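Call for builders and tinkerers: help us finish the Prodard arm

Bullurton Shared Workshop, posted October 11, 2026

We're looking for two more people to join a home-built robot arm project that has taken over the back bench of the workshop, and quite a few of our evenings as well. It's called Prodard, it's dark green, and it is learning to put the caps back on marker pens. If that sounds like your idea of a good night out, please read on!

The project began when Femke De Haan and Jasper Van Beek decided they wanted an arm they could build, break and mend themselves. Most of the plastic parts are printed here. The gripper is on version 11 (the fingers have been the hardest bit by a long way) and the wrist camera went on in February. Since then Lefteris Triantafyllou has been writing the software that picks things out on the table, and Elvia Quintero has looked after wiring, power and the very long list of small jobs.

What we'd love help with

One person for the mechanical side. You'd be working on the finger tips and the wrist joint, which still has more play in it than we'd like. You should be happy with a file and a set of small screwdrivers, and able to draw a part on a computer, or keen to learn. Jasper can show you the printer and how we number the parts.

One person for the practice runs. This means setting out the pens, driving the arm by hand with the controller, saving each run and writing down what went wrong. We want 2000 good runs before we let the arm try a whole set alone, so there is plenty to do! Patience matters far more here than any skill with code, though if you'd like to get into the code as well, Lefteris will be delighted.

What it's like

We meet two evenings a week from seven until the building shuts. Some nights everything works and we all stand there grinning, and some nights are spent looking for a loose connector. Caps are harder than we thought - they roll, they're small, and the fingers have to come in at the right angle. Matching the colours is a separate puzzle and we have only just started on it.

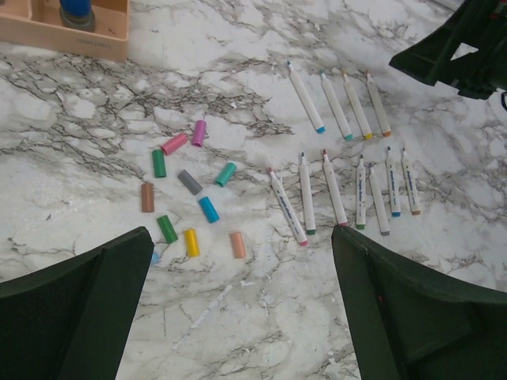
Caps on the left, pens on the right, seen from the wrist camera between the gripper fingers.

What you need to know

This is unpaid and it's a hobby for all of us. Parts come out of a shared kitty, and you won't be asked to put anything in for your first two months. You need to be 18 or over to use the workshop machines. The back bench is on the ground floor, with level access from the yard.

How to join in

Send a short note to Dirk Maes through the contact form on the workshop page, with "Prodard" in the subject line. Tell us which of the two places you fancy, which evenings you can do, and one thing you've made or mended (it can be tiny, and it can have gone badly). You're very welcome to come and have a go on the controller before you decide. Ring the bell marked Kuo at the yard gate and one of us will come down.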